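How to test whether an arm can put things away in a bowl

This page covers the bowl test, step four of the Hestlow home chores guide. If you haven't set a speed limit on your arm and checked the stop button, go back to step two first.

Putting one thing in one bowl is the smallest piece of tidying up I know how to measure. Clearing a table is mostly this, over and over, with different things and different bowls. An arm that can't do it well isn't ready for your kitchen.

What you need

An arm with a two-finger gripper and a camera near the wrist. A second camera with a wider view helps a lot when you go back over the misses.
A plain table with nothing else on it.
A small bowl that won't break easily.
One soft or ridged item that fits in the bowl with room to spare.
A notebook or spreadsheet.

Setting up

1. Put the bowl where the arm can reach it from above without stretching to its limit. Mark the spot lightly in pencil.

2. Start with the fingers wide open. The controller I use, Fedow, closes them partway when it starts up, so I added an open command as the first line of every run.

3. Set the grip force low. Raise it one notch at a time until the item stays put when you tug on it. Write that number down — you'll want it again when you change items.

4. Set the carry height well above the rim. A low carry saves a second or two and knocks over bowls.

Running the test

5. Place the item on the table and start the run. Keep your hands off until the arm has stopped.

6. Score each run as in, out or stopped. Don't give half points for an item hanging on the rim. In a real kitchen you would have to fix that yourself.

7. Move the item after every run. If you always leave it in one place you are testing memory, and most arms have a very good one.

8. Do enough runs to trust the result. My log has 369 runs with the same bowl, and 198 of them were scored in. 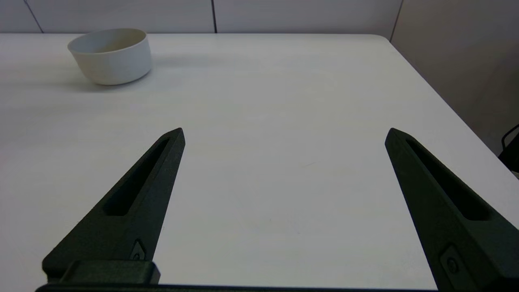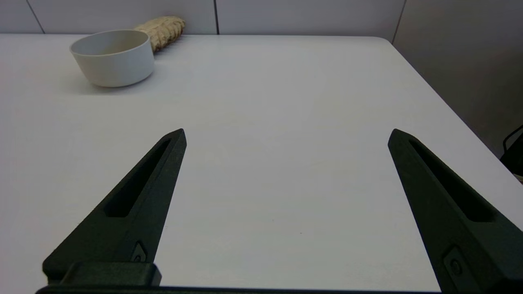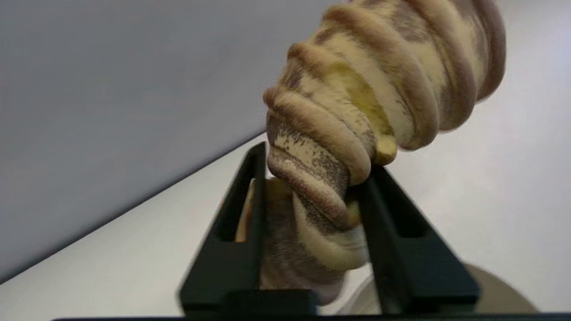
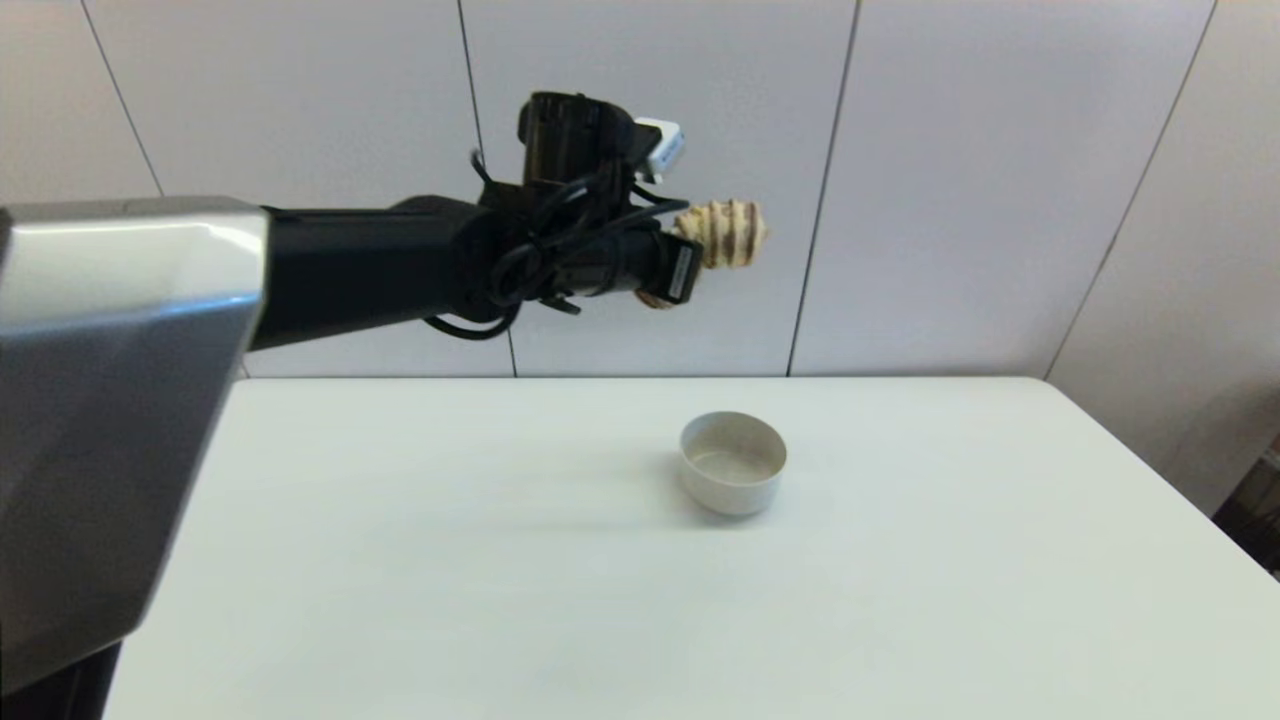
Negi wrote in after the first version of this page to say that the score leaves out the part that matters at home, and that a run should also be timed against a person doing the same job: "My arm gets it in the bowl most of the time now. I can still clear the whole table by hand while it lines up for one piece. Put a clock in the test."

So there is a clock in the test. Start it when the arm first moves and stop it when the fingers have opened and pulled clear. Then do the same job by hand at a normal pace and write both times side by side.

Reading your results

If most misses happen at the pickup, look at finger angle before anything else. Ridged items slide when the fingers meet them across a high point. Turning the wrist a little often fixes it.

If most misses happen at the drop, check that the bowl is still on its pencil mark. After that, check the release height.

If the runs mostly end in a stop, your limits may be too tight. Loosen one at a time and rerun.

As for whether any of this counts as doing a chore, my answer for now is partly. The arm handles one known item and one known bowl. Swap in a new item and I lose an afternoon to settings. The Trisholm step, which comes next, uses mixed items and two bowls, and my scores there are a good deal worse.

Last updated 3/29/18. Step five will be revised in June.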